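Wrist camera on a home-built arm: mounting it, wiring it, and deciding if you need it

Most write-ups on this subject promise that a camera on the wrist will fix your grasping. I doubt it fixed anybody's. What it did for my arm was move the errors from one place to another, and I had to learn the new place. If your arm already picks things up with a fixed camera on a stand, think hard before you spend a weekend on this.

Still here? Then the steps below are the ones that held up on my build, which lives in the shared shop at Cleltcombe and comes home with me when I want to try it on a kitchen counter. The arm is a kit from Zanow. The gripper is a two-finger parallel type, and I replaced the fingers it came with by longer metal ones.

Before you start

You need a small USB camera with a fixed focus you can set by hand, a bracket, two M3 screws and a cable longer than you think. Mine is 146 cm and I would not go shorter. Skip anything with autofocus. The sellers say it can be switched off in software. On the two I bought, that setting came back on after every power cycle.

1. Mount the bracket

Bolt it to the gripper housing, never to a finger. Angle it so both fingers stay in view through their whole travel. I printed a bracket from the Flusurell files and it flexed badly, so I doubled the wall thickness and printed it again. The page calls the original "rigid." Push on yours with a thumb while watching the video and judge for yourself.

2. Route the cable

Run the wrist joint to both ends of its range by hand with the power off. Leave a loop that stays slack at either end, then tie the cable down on the forearm side. Don't tie it at the wrist. I snapped a connector that way in June.

3. Set focus and exposure

Focus on the fingertips, or as near to them as your view gets. Lock the exposure with the brightest surface you plan to work over underneath the gripper. Auto exposure looks fine at the bench and then falls apart as soon as the arm crosses from something pale to something dark.

4. Calibrate

Print a checkerboard, glue it to something flat, and take 24 views of it from different tilts. The guide I followed wanted 100. I did it both ways and could not measure a difference at the fingertips, so I stopped at 24. Then run the hand-eye routine in whatever software you use. Save the old result before you overwrite it.

5. Test over a real surface

A gray bench mat is too kind. Polished counters throw light back into the lens, veined stone is full of edges that have nothing to do with any object, and shiny fingers pick up reflections of their own. Open the gripper, hold it over the counter and look at the raw view before you trust any detection.
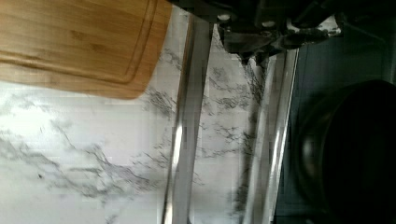 The marble pattern gave my edge detector plenty to chew on, and the glare on the left faded the veins to near-white. Bright metal fingers against a pale glossy top make a poor outline too. If you segment by brightness, expect trouble at the line where the white counter meets the dark surface.

Chowdary wrote in to say that matte black tape on the inside faces of the fingers did more for detection than any change to the code, and that it needs replacing once the edges start to curl. I was ready to dismiss this. I tried 19 picks with tape and 19 without, same mug, same lamp, and the taped run had fewer misses. That's a small test and I wouldn't bet a project on it, but tape is cheap.

6. Check it again later

Repeat the fingertip check after any knock, and after moving the arm between rooms. Put a pencil mark on the bracket and another on the housing so you can see if it has slipped. If the marks still line up and the picks are off anyway, look at your exposure lock first and the calibration second.

I have left out depth cameras. The one I borrowed was too heavy for this wrist, and I don't believe the payload figures on the kit page enough to try a second.

Contact | Copyright, all rights reserved | Back to top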